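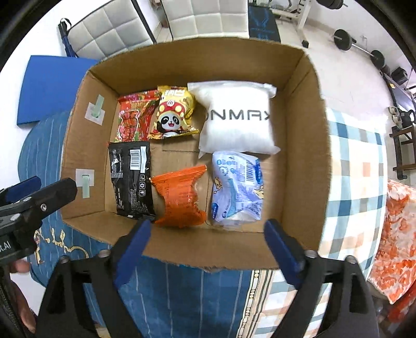 Snacks in a cardboard box, one of them fronted by a panda in a mushroom cap.

The Laptop That Wanted to Be a Drummer

Young-sook Cha has played drums in wedding bands for most of her adult life, so she was perhaps the wrong person to hand a Kozma, the new rhythm app from Furkmont. Or the right one, if you enjoy watching software get told off.

The app comes loaded on the Ondlow, a laptop with pads where most machines keep their number keys. Tap a beat and Kozma offers to improve it. It has 200 drum kits and 2,000 loops, and it's eager to get through all of them before lunch.

"I played it a waltz," Cha says. "It gave me back a waltz for people who are late for a train."

Furkmont calls this feature Nudge. At 80 beats per minute it's a gentle hand on the shoulder. By 90 it has taken your sticks and is asking whether you've thought about a cowbell. You can switch it off in the settings, three menus down, under "Comfort."

Still, the pads are excellent. They catch soft taps that cheaper gear sleeps through, and Cha used them to sketch most of a set for her trio, Perkness, on a single battery charge. She kept one of the app's suggestions, a shuffle in the second song.

She won't say which suggestion the bass player preferred. The cowbell is under discussion.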